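Ticket 82: Marker tracking drops out inside the locker (Potuvton fingers vs. Drustton fingers)
Status: open, workaround in place
Opened: August 18, 2018

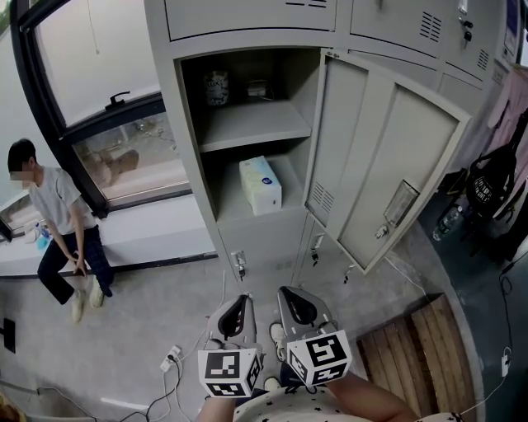 So I've been swapping back and forth between the two finger sets on the handheld gripper all day, and I have a problem with one of them that I can't quite pin down. Short version: the Potuvton fingers lose the marker cubes when I reach into the locker, and the Drustton fingers mostly don't. Same handle, same camera, same person holding it (me).

Setup, so you don't have to ask. Tracking software is Cudirier, whatever build was on the laptop when I got it. Camera is the head-mounted one, auto exposure on. Task is open locker, reach in, take the tissue box off the lower shelf, bring it out, put it back. I also did some runs on the upper shelf with the LUX bottle, which is a harder grab for me anyway since it sits toward the back.

What I see: on the way in, both cubes track fine. Once the fingers pass the door opening the left cube goes first, then the right one a moment later, and the pose just freezes in the viewer. Come back out and it picks up again, but with a jump. Out of 17 lower-shelf runs with the Potuvton set, I got maybe a handful I'd want to keep. I stopped writing them down properly after lunch, sorry.

Update 1
First guess was light. There's a big window to the left of the lockers and the inside of the compartment is a lot darker than the room, so I figured the exposure was hunting. Locked it at a fixed value. Helped a little! The freeze comes later now, but it still comes. I also tried it standing more to the right so I wasn't facing the window as much. No change that I could see, and it made my wrist hurt.

Update 2
Recalibrated the camera. Error went down a tiny bit, the dropout didn't care. Then I reprinted the markers with a wider white border and that did more than anything else so far. If you're using the old marker sheet from the shared folder, please stop, the border on it is too thin.

Update 3
Put the Drustton fingers back on with the new markers and did the same runs. Two dropouts total, both on the upper shelf, and both times I had the gripper tilted way over so one cube was hiding behind the other. I can live with that. What I don't love about the Drustton set is the grip itself. They're stiffer and they dent the tissue box, and on the bottle they slide unless I squeeze really hard. The Potuvton ones wrap around things so nicely that I keep wanting to go back to them (I did, three times).

Update 4
OK, getting somewhere. I watched the recordings at slow speed and the Potuvton fingers flex when they close, so the cube on the tip rotates with them. By the time I'm squeezing the box, the face that was pointing at the camera is pointing at the locker wall. Cudirier then has one skinny sliver of a face to work with and gives up. That would explain why it's worse on wide objects too, but I haven't tested enough different sizes to say so for sure.

Workaround for now:
Use the wide-border markers on both sets.
Fixed exposure, and set it for the inside of the locker. The room will look washed out, that's fine.
Keep the handle as level as you can on the upper shelf.
If you need clean poses, use Drustton. If you need the grasp to look good and can put up with gaps, use Potuvton.

Still to do
Move the cubes down from the tips to the base of the Potuvton fingers, where nothing bends. I need a bracket for that and the one I drew is about 3 mm too wide to clear the handle, so I'm redoing it. I also want to try the Athumani camera, which has a wider view and might hold both cubes when I tilt. It's on loan until October so there's time.

Question for whoever picks this up: does Cudirier have a setting for how long it coasts on the last good pose before it freezes? I looked through the config and found something called hold_limit, but changing it did nothing. Could be I was editing the wrong file. There are two of them in that folder with nearly the same name.

Leaving this open until the bracket is printed.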